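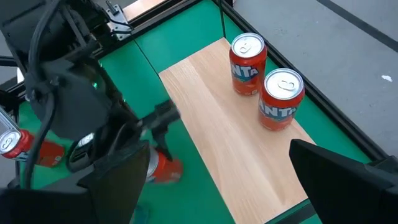
2. The Hold

The stop came at cycle 51. Berwyn Hopkin heard the brakes drop in and looked up from the log. Two cans stood on the board. The others were still down on the green, off to the left, and the arm had halted over that side.

The screen said GRIP CONFIRMED. The fingers were open.

"It thinks it has one," he said.

Declan Gilmartin came over from the Stemeck bench and read the force trace. It showed a steady 6 newtons with nothing between the fingers. He scrolled back. The value had not changed in 140 seconds.

"Frozen reading," he said. "The sensor quit and the controller kept the last number."

"Vandaven said there was a timeout."

"There is. It's set to zero. Zero means off."

Berwyn wrote that down. At Poltham the same controller ran above a line with people on both sides of it, and the cell there had been signed off in November -- by him, on the strength of the Goossens report. He turned to the page on sensor loss. The box was ticked.

"Leave the power on," he said. "I want the memory before anyone resets it."

Declan took his hand off the key. Berwyn picked up the phone and asked for the Poltham shift lead.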